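Gripper build gallery: the snack bag rounds

I've been building a hand-held gripper at home, a two-finger one you squeeze to close, and this page is where the pictures go. I did the first assembly at the shared workshop in Skamosbridge and everything since then in the living room, because the light is good and the snacks are already there. If you want the longer write-up with the parts list, ask me and I'll send it. This is mostly pictures and me talking.

Round one, bags out of the box

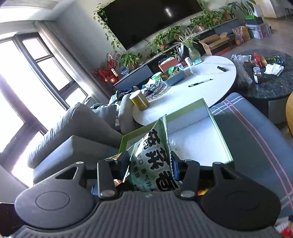
The finger pads took me longer than any other part of this. My first set was hard plastic, and it shot things across the room like a wet bar of soap (I found one wrapper behind the plants a week later). The blue ones are the third set, and I like them a lot. A glossy green bag is a good test for them, all slippery film and crimped seal, and I wanted to see it held up by the tips alone. Squeeze too hard and you get crumbs!

The linkages are the second version too. Nhyira Sulemana looked at my first drawing and told me the arms were too short to reach down into anything deeper than a soup bowl, so I stretched them by 15 millimeters and reprinted the lot. She was right, and I have told her so.

Moving at normal speed
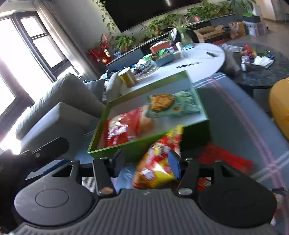 Slow lifts are easy, so I try to work at the speed I'd use if I were putting groceries away. I've done 104 lifts with this set of pads and kept a tally in a notebook. Most of my early drops came from grabbing too near a corner, where the bag just folds over and slides out. Now I aim for the fat part and let the air inside do some of the work.

Holding them upright

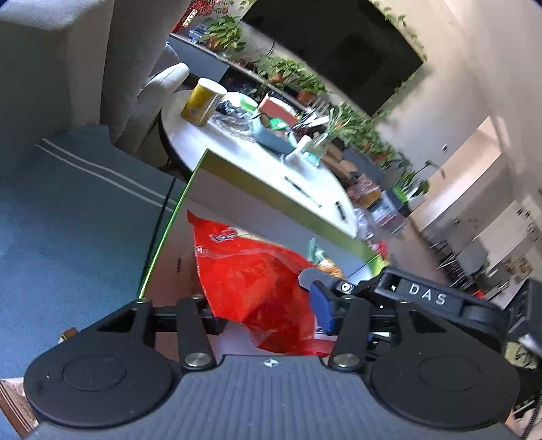 Next on my list is the squeeze force. I have a little spring scale from the workshop drawer and my target is 400 grams at the tips, which seems gentle enough for chips — I may change my mind once I try something heavier, like a can. The pivots also need a drop of oil every few evenings. I keep forgetting, and then the whole thing starts to feel gritty and I blame the screws.

Jaws open
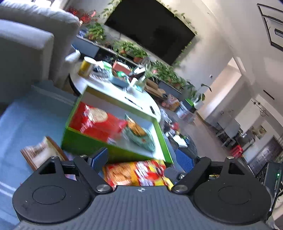

I went back and forth on how far it should open. Wider means you can take a bag from the side without lining everything up first, but your hand has farther to travel and mine gets tired. With the pads spread like this there's plenty of space for that yellow and red packet between them, and I'm leaving it there for now. The two bags in the green box are trickier, touching where they meet, and going in for one without nudging the other is my current project. I'll put up more pictures when the new springs come.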